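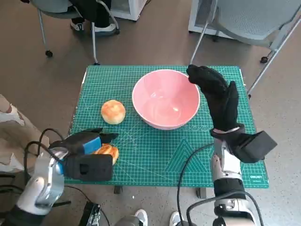
Keeping a Cutting Mat Flat When It Has to Share the Table with Lunch

A self-healing mat heals from a knife. It does not heal from a hot pan, a sunny windowsill or five months rolled up behind a door, and mine has met all of them. If your table is also where you eat, you can still have a mat that measures straight. You just have to be a bit of a bore about it.

Clearing off

Food goes first. Buns are the usual offenders in my house: a glazed one leaves a sticky ring right on the grid, and the ring collects thread, paper dust and eventually your good cardstock. Put them in a bowl. The bowl should then leave the mat too, a step I skip more often than I teach.

Washing

Cool or lukewarm water, one drop of dish soap, a soft sponge. Wipe along the grid lines, then across them. For glaze that has set, lay a damp cloth over it for 5 minutes and go have your coffee somewhere else. No scouring pads, unless you've grown tired of being able to read the ruler.

Pat it dry and leave it lying flat. Propping it against the radiator is quicker, and you will get a very nice green taco.

Getting a curl out

Lay the mat curl side down on a flat floor at room temperature. Cover it with a board and pile on books. I use the complete Ladbridge seed catalogs, which have never been so useful. Leave it for a couple of days, and check the corners before you declare victory.

Lint in the cuts

Rub a white eraser over the scored areas in small circles. About half of what comes up will be fabric fuzz and the other half will be crumbs, and you'll know whose fault that is.

Store it flat. Under the bed is fine. Next time: replacing the blade you've been using since February.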